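Girnetti String Alignment Set for Single-Seaters and Karts

Part group: Chassis setup and measurement
Supplied by: Hatthorpe
Availability: stock item, ships complete

The Girnetti string set establishes a fixed reference line on each side of the car, parallel to the chassis centerline, from which toe and wheel offset are measured at the rim. It clamps to the chassis and moves with it, so the car can be rolled, bounced or lifted off the setup pads without losing the reference.

The set is used in open-wheel club classes, hillclimb cars and junior karting. It does not replace a full laser rig where camber and caster have to be logged electronically. Camber is taken with a separate gauge.

Contents

Front crossbar, anodized aluminum
Rear crossbar, anodized aluminum
Two chassis clamps with rubber-faced jaws
Two clamping collars per crossbar
Braided line on spools, left and right
Steel rule, 400 mm, etched on both faces
Hex key for clamp screws
Carry tube with end caps

Specification

Line groove spacing: matched pair, front and rear bars machined in one setup
Crossbar outside diameter: 49 mm
Clamp screw: hex, 5 mm key
Line: braided, low stretch, high-visibility yellow
Rule graduation: half millimeter
Finish: black on crossbars, clear on clamps

Crossbars are sold as matched pairs and carry the same serial number. Do not mix bars from different sets. If one bar is damaged, return both.

Fitting

Set the car on level pads with tire pressures at race values, driver weight in the seat and the steering locked straight ahead. Disconnect the anti-roll bars if the class allows them.

Attach the clamps to a rigid part of the chassis at each end. Bodywork, wing mounts and crash structures are not suitable. Slide the crossbars through the clamps and tighten the screws until the bars no longer rotate by hand. Run a line down each side between the matching grooves and tension the spools until the line is straight and does not touch a tire.

Measure from the line to the hub center on both sides of the front axle, then repeat at the rear. Move the crossbars sideways until the left and right figures agree at each axle. The lines are then parallel to the centerline and the collars can be locked.

Toe is the difference between the measurement at the front edge of the rim and the measurement at the rear edge. Always measure to the rim, never to the tire sidewall. Rotate the wheel half a turn and measure again, then average the two results to remove rim runout.

Revision notes

Sets built from October 2018 have the revised chassis clamp. The jaw is wider and the rubber facing is bonded instead of screwed. The change was requested by Rüdiger Hagedorn at Steinbach after facings worked loose on cars with round-tube frames. The revised clamp fits earlier crossbars. Earlier clamps can still be serviced, and facings are available under a separate part number.

The rule end stop has also been changed. The earlier stop added its own thickness to the reading and this had to be subtracted. The current stop reads from zero.

Options

Erer bracket kit for cars with a full-width front wing. Offsets the front crossbar forward and clears the endplates.
Kart clamp kit for small-tube frames.
Replacement line, per spool.
Extended crossbars for wide-track cars, matched pair only, lead time 13 working days.

For fitment questions, contact Lai-ching Tang in technical sales and include the chassis make, front and rear track, and wing width. Returns and recalibration are handled by Detlef Thiele.

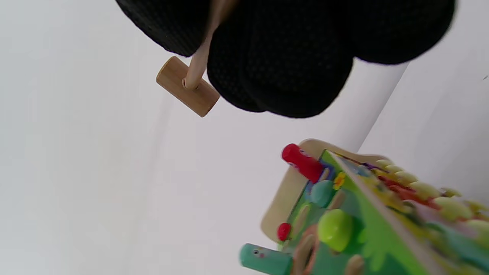 Final adjustment of the crossbars is made with the clamp screws nipped but not fully tight, so that each bar will creep sideways under a light blow. Hand pressure tends to overshoot. A steel hammer marks the anodizing and can burr the line groove. Something no heavier than a small wooden toy mallet, with a short cylindrical head on a thin dowel handle, moves the bar in small steps and leaves the finish intact. Strike the bar on its end, square to the axis, and check the hub measurement after each adjustment. Tighten the screws evenly once the figures agree, then measure all four corners again before recording the setup.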